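Apprendre à une pince à ranger une chambre : par où commencer

Bon, on me pose la question à chaque repas de famille : alors, quand est-ce que ton robot plie le linge ? Pas encore ! Mais ramasser ce qui traîne sur un lit, ça, on commence à savoir le montrer à une machine, et vous pouvez essayer chez vous avec deux pinces tenues à la main.

Choisissez d'abord une seule tâche. Moi j'avais voulu tout faire d'un coup en juillet (le lit, la commode, les chaussettes) et Kamlesh Solanki, mon compère du projet Gaber, m'a gentiment dit de recommencer. Prenez un objet rigide et une boîte ouverte, posez, fermez les doigts, soulevez, lâchez dedans.

Ensuite, répétez. Il m'a fallu à peu près 200 essais avant d'avoir quelque chose d'utilisable – et j'en ai gardé 81, les autres étaient trop brusques. Allez lentement, changez l'objet de place à chaque fois, et surtout gardez les ratés bien francs dans un dossier à part.

Le tissu, c'est une autre histoire. Un couvre-lit fait des plis, le plastique s'écrase, un cordon se coince entre les doigts. Hanane Naciri en est à 800 essais rien que pour des torchons, et sa machine en attrape encore deux à la fois.

Pour la suite, prévoyez une bonne heure et videz la mémoire des pinces avant de commencer.

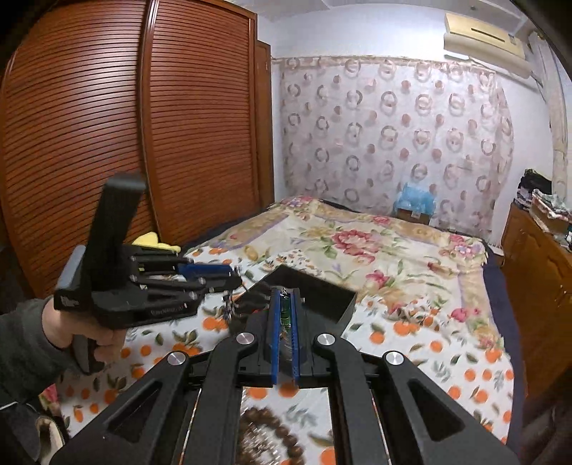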